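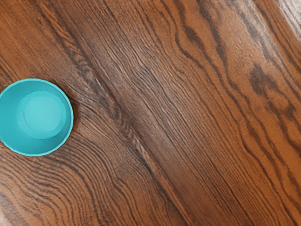
How do you find out what happened in a criminal case after the arrest made the news?

You look up the docket, which is the running list of everything filed in the case, and you start with the defendant's name and the county where the charges were filed. Most of it is open to anybody who asks, and a lot of it you can get from home.

I started doing this after I read about a break-in case over in Tapley. The arrest got a big story, there was a short one about the charges, and then nothing. I wanted to know how it ended! So I spent a couple of evenings learning my way around, and I've done it often enough since then that friends call me when they're stuck.

Step 1: Figure out which court has the case

Go back to the news story and look at who announced the charges. If it was a county prosecutor, the case is almost certainly in the county court. If it was a U.S. Attorney, you want federal court, and that's a separate system with its own website and its own login. I once searched the county site for an hour for a federal case (yes, a whole hour) before I reread the first line of the article.

Watch out for towns near a county line. Kerkby has a mailing address that makes you think one county and a courthouse that's in the other.

Step 2: Search by name

Type the last name first and leave the first name blank if it's a rare last name. Try different spellings too. Clerks type what's on the paperwork, and newspapers type what they heard on the phone. If you get a long list – I got 17 people once – use the filing date to narrow it down. It should be within a few days of the arrest, though an indictment can come months later.

Please be careful here. Two people can have the same name, and you don't want to tell your neighbors that the wrong guy was charged with burglary. Match the age or the middle initial before you believe anything.

Step 3: Write down the case number

Do it right away, on paper. The number gets you straight back to the case next time, and the clerk will ask for it before anything else. It can change, too. In my state a felony may start in the lower court with one number and get a new one when it moves up, so if your case says "closed" after two weeks, look for a line that says "bound over" or "transferred" before you decide it was dropped.

Step 4: Read the docket from the bottom

On the site I use, the newest entries are at the bottom. Some sites flip it. The words I look for are "plea," "dismissed," "verdict" and "sentencing." A "continuance" means the date got pushed back, and you'll see plenty of those. The Tapley case had a hearing set for October that got moved three times.

Also, the maximum sentence in a press release is only the most the law allows. The real sentence is in the judgment, so open that one if you can.

Step 5: Call the clerk for the rest

Older cases often aren't online. I called the courthouse in Vurneck and talked to a very patient man named Kosmas Kontogiannis, who told me which form to fill out and to ask for the judgment by name. Asking for "the file" would have gotten me 500 pages, and you pay by the page! The judgment was four.

If they tell you a record is sealed, that's the end of the road. Juvenile cases usually are, and some dismissed ones get cleared later on.

My Tapley guy pleaded guilty to a lesser charge, by the way, and was ordered to pay back $1,378. I'm working on an old Sititz case next, and so far I can't even find the right spelling of the name.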